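Kitchen Work Areas
Handout 5, Household Management
Rillstead Adult Education
Notes by Lindsay Brunton, revised January

Before this session, read the section on counter space in the course packet. Bring the floor plan you drew for Handout 2. You will need it for the exercise at the end.

1. What a work area is

A work area is a stretch of surface with one main job. Most home kitchens have three or four of them whether or not anyone planned it: a place to prepare food, a place to cook, a place to wash, and a place to set finished food down. In small kitchens two of these share the same surface at different times of day.

The usual mistake when people plan on paper is to count all counter as equal. It isn't. Counter behind a toaster oven can't be used for chopping. Counter beside the sink gets splashed. When you measure your own kitchen, measure only what is free on an ordinary evening.

2. Surfaces that meet

Many kitchens have more than one surface material. Stone and wood are a common pair. Stone is easy to wipe and stands up to a warm pan better than most finishes, but acid marks marble, so lemon juice and vinegar should be wiped up right away. Wood is quieter and kinder to dishes. It needs drying after it gets wet, and it should be oiled when it starts to look dull.

Pay attention to the line where two materials meet. Crumbs and liquid collect there. A dish should sit fully on one side or the other, especially if there is any difference in height.

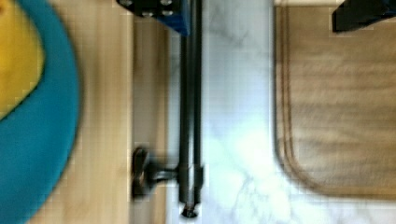 Fig. 1. Blue-rimmed dish on wood, next to marble.

3. Appliances that live on the counter

List every appliance that stays out. Next to each one write how often it was used in the past week. Anything used less than twice should be considered for a cupboard.

Then check the following for each one that stays:
Which way does the door open, and what is in its path?
Where does the cord run? A cord across the front of a work area will get caught sooner or later.
What has been put on top? Towels and paper should come off a toaster oven before it is switched on, and stay off until it has cooled.
Is there clearance at the back and sides? Use the figure in the maker's booklet.

Grouping the heating appliances at one end leaves a longer clear run for everything else. A board fitted over a sink gives some of that space back, though the sink is then out of use until the board is lifted.

Fig. 2. Toaster oven and toaster on a marble counter, board in the sink position.
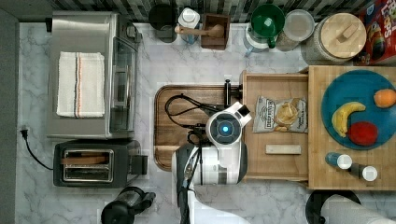 Noeline Faulkner objects to the twice-a-week rule. Her view is that a heavy appliance put in a low cupboard is never used again, and that it is better to give it away or leave it where it is. She would sort by weight first and by use second.

Both methods are acceptable for the exercise. State which one you used.

4. Exercise

On your floor plan, shade the counter that is free on an ordinary evening. Mark each appliance and draw its cord. Move one item and shade again. Hand in both versions with a short paragraph on what changed.

Due 2025-05-26, at the start of class.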